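Chapter 7
Choosing and Keeping a Handheld Gripper Kit

Learning goals
After this chapter you should be able to read a vendor's kit sheet, tell the wearing parts from the permanent ones, and work out what a kit costs over a season of use.

7.1 What is in the box

In Chapter 6 we treated the gripper as a pair of jaws with a known opening and a known force. When you buy one, you buy a set of parts, and the parts do not age at the same rate. This chapter uses one product throughout, the Bronel handheld kit sold by Zilturus. The kit is sold in two versions. The basic version costs $617 and contains the tool, a camera mount and one set of finger pads. The service version adds spare pads and a pad replacement plan for a further $155.

Students often compare the two versions by price alone and pick the first. To judge the offer fairly, you need to know which surfaces do the work. In a two-finger gripper the load passes from the hand, through the linkage, into the finger, and then into the object through the pad. The pad is the softest part of that path. It is also the part that gets dragged over table edges, pressed against box corners and closed on nothing at all.
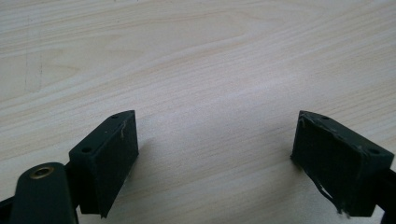
Pads on the same tool seldom wear evenly. One may have a light scuff while its partner has begun to peel along the margins, with fibers showing where the surface has come away. A torn pad still closes, so the operator may keep going for a long time without noticing. The trouble shows up later as dropped objects, or as a loose flap that catches on thin items such as cards and cloth.

For this reason the kit sheet should be read with three questions in mind. Are pads sold singly or only in pairs? Can they be changed without taking the finger off the linkage? How are they held on — by adhesive, by screws or by a clip? The Zilturus sheet answers the first two and leaves out the third. We come back to that in Section 7.4.

7.2 The Cendundale workshop

The figures in this chapter come from a teaching workshop in Cendundale that ran Bronel kits from October to the end of the school year. Its log lists 13 pad changes and no finger changes. Bushings were checked at each pad change and left in place. The Ouali method, introduced in Section 7.3, turns a log of this kind into a cost per working hour.

Before reading on, write down which parts of your own gripper you would expect to replace first, and keep the list for Exercise 2.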